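Chapter 5
Bowls, Pots, and Other Open Vessels

Key terms: rim, foot, wall, profile, capacity, glaze, slip, patina

In Chapter 4 we looked at baskets and bags, which change shape with what is put in them. This chapter is concerned with rigid vessels. A rigid vessel keeps its form whether it is full or not, and that one fact shapes how people have stored food, cooked it, carried it to a table, and shared it out.

Most students come to this topic with a good working knowledge of it. You know without being told that soup goes in a bowl and that a flat plate is a poor choice for it. What you may lack is a set of words for saying why. The first part of the chapter gives you those words. The second part uses them on a group of finds from the dig at Cletesex, and the last part deals with repair and reuse.

5.1 Parts of a vessel

The names for the parts of a vessel are mostly borrowed from the human body. A vessel may have a lip, a neck, a shoulder, a belly, and a foot. Not every vessel has them all. A plain bowl has no neck and no shoulder, and many early bowls have no foot either, so that they sit directly on the curve of the base.

The rim is the upper edge. It takes more knocks than any other part, and potters often thicken it for this reason. A thick, rounded rim is also easier to grip and easier to drink from. A thin rim pours more cleanly but chips sooner. When only pieces of a vessel survive, the rim pieces are the ones to look for first. The curve of a rim fragment can be matched against a chart of circles to give the width of the whole opening, something a fragment of wall can rarely do.

The wall runs from the rim to the base. Its outline, seen from the side, is called the profile. An open profile is widest at the rim. A closed profile is widest somewhere below it. Open vessels are made for reaching into — with a hand, a spoon, or a ladle — and closed ones for keeping things in.

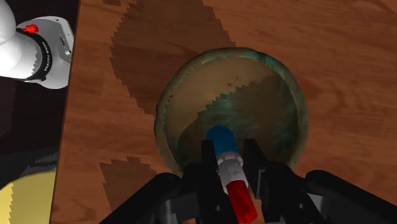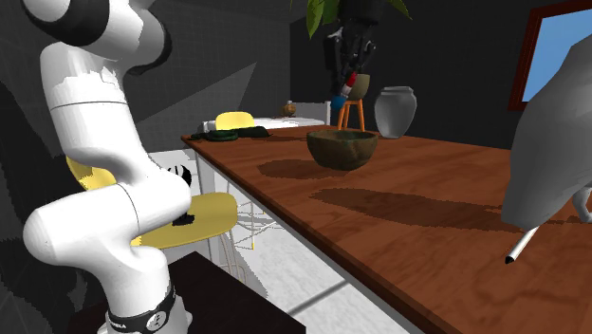
Figure 5.1 A round bowl with a thick rim on a wooden tabletop (first picture), and a rounded brown pot on a small stool (second picture).

Color is a weaker guide than profile. The same green-brown surface can come from a glaze on clay or from the slow change of a copper alloy in air and damp soil, and the two can be hard to tell apart by eye. In the case of metal, the changed surface is called a patina. Weight, the sound made by a light tap, and the look of a fresh break will usually settle the matter. Do not scratch a surface to find out.

5.2 The Cletesex group

The village site at Cletesex was dug over 5 seasons. The work produced 487 fragments large enough to draw, and from these Hanna Kuzmenko was able to rebuild the profiles of 75 vessels. Her report, kept with the finds in the Lendik store, is the source for the tables at the end of this chapter.

Kuzmenko sorted the vessels by profile first and by surface second. Of the 75, she classed 64 as open forms. The rest were closed, and nearly all of those came from one building near the well. She took this building to be a store. The open forms were spread through the houses, with the largest found close to hearths and the smaller ones along the walls, where people may have sat to eat.

Her order of sorting was not the usual one at the time. Earlier workers had grouped vessels by color and decoration, which put cooking pots and serving bowls together whenever they shared the same slip. Tomić, writing on an older collection from the same valley, used that method and found no difference between one house and the next. When his drawings were sorted again by profile, a pattern much like the one at Cletesex came out.

There are limits to what the group can show. Wooden bowls do not survive in the dry soil of the site, and a household may have owned more of them than it did of clay. Metal vessels were melted down when they wore through. The fragments we have are those that were not worth carrying away.

5.3 Before you read on

Choose one bowl and one pot from your own kitchen. For each, draw the profile at half size, label the rim, wall, and base, and mark the widest point. Measure the capacity by filling the vessel with dry rice to just below the rim and pouring the rice into a measuring cup. Write down what the vessel is normally used for, and one other use it has been put to in your home.

Keep the drawings. You will need them again in Section 5.6, where we compare handmade and wheel-made walls.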